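Fasten the Board First

Most of the hours lost on a small pushing cell are lost to the wrong repair. A block stops a little short of its goal, the log shows a miss, and someone opens the control code. On the cell I look after at Riltden, the code was at fault in 4 of the last 70 stoppages I wrote up. The rest were mechanical: a board that had crept, a tool rod that had worked up into its clamp, a marker that had been lifted for cleaning and put back crooked.

My position is that the work surface should be treated as a machine part, with a drawing, a torque value and a service interval. Few shops do this. The arm gets a maintenance plan because it came with one. The table gets a wipe.

The usual objection is cost. A cell of this kind is rebuilt often, and any fixture that takes an hour to align will be skipped by the second rebuild. I accept the point about time. It argues for simple fixtures, and a perforated table already provides the grid for them. 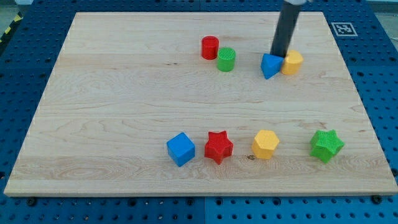
Board creep is the fault I would remove first. Each push puts a side load on the block, and friction passes part of it to whatever the block stands on. A loose board takes up that load in steps too small to notice and arrives, after a few hundred cycles, somewhere other than where the calibration file says it is. Screws set in the table holes along the front edge give the board a stop, and they can be checked with a driver in under a minute. Ours are checked every 600 cycles. The marker is a separate matter. It lies on the pegboard beyond the far edge of the wood, so it reports the position of the table and says nothing about the board. If the board moves and the marker does not, the software will see no error at all. I would keep the marker there, but only with the board held against hard stops.

The tool deserves the same attention. A plain rod looks too simple to fail. Ours was a Fisgate part and ran 1,855 cycles before it slipped in its clamp, and the first sign was a change in how round blocks rolled off the tip. Square ones hid the fault for another shift. We now scribe a line on the rod at the clamp face and look at it every morning before the first run.

The Itov cell down the hall is maintained the other way, by recalibrating at each start. It works, and it takes longer, and the operators have no record of what moved. A calibration that absorbs a loose screw leaves the screw loose.

I would ask any shop that runs one of these cells to put the table on the service sheet before buying another sensor. Ocampo added two lines to theirs in October: board screws, rod mark.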